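Retail Inventory, Week 4 handout: Shrink
Shahab Dehghan

Morning, all. Last time we did reorder points and I went too fast, so if your notes stop halfway down the page, grab me after. Today it's shrink, meaning the gap between what the books say you have and what you'd find if you went and looked.
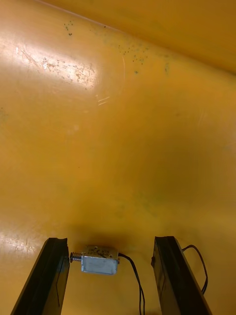
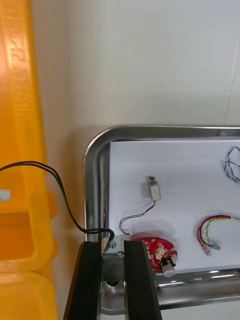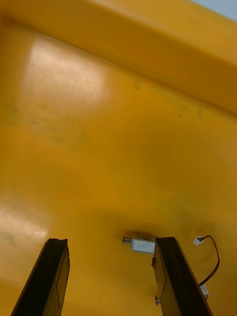
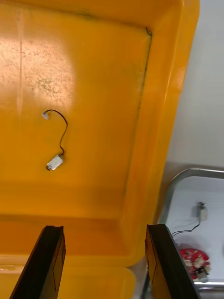

Yellow plastic, four views.

I like to start with a small shop, so take Escobedo, a housewares store with one stockroom. The system says 1,737 units on hand in March. The count comes in lower, and the owner says "theft!" right away (they always do). Could be! But look at the dull stuff first:

Receiving errors. The invoice says a full case, the case was short, and someone signed anyway.
Wrong code at the register. Blue mug sold as green mug. One goes up, one goes down, and the total looks fine, which is why you check by item.
Damage that never got written off. I did this for a whole summer at my first job and I'm still a bit ashamed.
Theft, by customers or staff.

The formula, and please write this one down:
shrink rate = (book value - counted value) / sales for the period

Try it with Plullmont. Book inventory is $800 over the count and sales were $40,000, so 800 / 40,000 = 2 percent. People divide by inventory and get a scary number. Use sales!

One more thing on cycle counts. You don't have to close the store and count everything at once. Pick one section, count it, fix the records, move to the next. Fast sellers get counted more often.

For next class: read the Lusedlow case and work out its shrink rate both by item and in total. Bring your scratch work, even the messy bits. I grade the reasoning too.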